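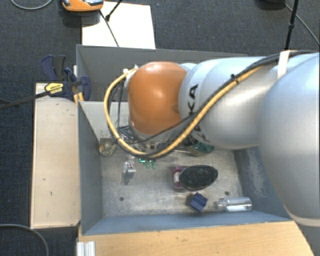
Small items in a grey metal bin, among them a round transparent container.

Trultton shop gives small things their own room

The reuse shop Rondora in Trultton will open a second room on Saturday, and it will sell only small things. Everything in it must be small enough to hold in one hand: jars, little boxes, tubes with lids, key rings, single cups, parts of games and many objects which are not easy to name.

Until now these goods were kept at the back of the main shop, between the lamps and the curtains. Customers often did not find them, or they found them and could not see the price. Marisol Kincaid has managed the shop from its first day and says the small goods have always been the most difficult part of her work.

"A chair you put on the floor and it is finished," she told us. "With a small thing you must decide where it belongs, and two people will decide differently. We had one drawer which was called Kitchen or Bathroom. It was full the whole year."

The new room was before a store for bicycles. It has a window to Oyelaran Street and a separate door, which will be used only in summer. The walls are painted white and there are low shelves, so that children can also look. Prices will be written on the shelves and no more on each object. Ms Kincaid expects that this will save much time in the mornings.

The work on the room began in June. At that time the shop had 2356 small articles on its list, and the list was not complete. Dwayne Achterberg, who came to Rondora from a hardware shop, was asked to make a new order. He first tried to sort by material, but this gave a very large group of plastic and almost nothing in some of the others. After two weeks he started again and sorted by the use of the thing. There are now 18 groups. The biggest one is for containers, and it includes everything with a lid, also when the lid comes from another container and only fits well.

Mixed goods still arrive together, often from house clearances, and they will be sold together for the first weeks. Visitors may look through them and choose. Fragile objects should be handed over at the desk for wrapping - old newspaper is free, and a paper bag costs a little extra.

Not everybody likes the change. Some regular customers have told the shop that they enjoyed the old corner exactly for its disorder, and that a thing is nicer when you did not look for it. Mr Achterberg understands this. He has kept one low shelf near the door without any label, and he puts there what he could not place in the evening.

The money for the shelves and the paint came mostly from a sale of furniture in spring. The local carpenter's firm Judalura cut the boards and gave a lower price for them. Over 165 people came to the spring sale, more than the shop had seen on one day before, and the queue reached the bus stop.

People who wish to bring small goods can do this at the main desk on all opening days. They should be clean and, if they have several parts, the parts should be tied together or put in one bag. The shop does not accept medicines, batteries, sharp blades or opened cosmetics. Glass is welcome when it has no cracks. Containers with something inside should be emptied at home, unless the contents belong to them, such as beads or buttons.

The room opens on Saturday at ten o'clock and the entrance is free. There will be coffee in the main shop until noon. Prams can be left by the window, as the space between the shelves is narrow.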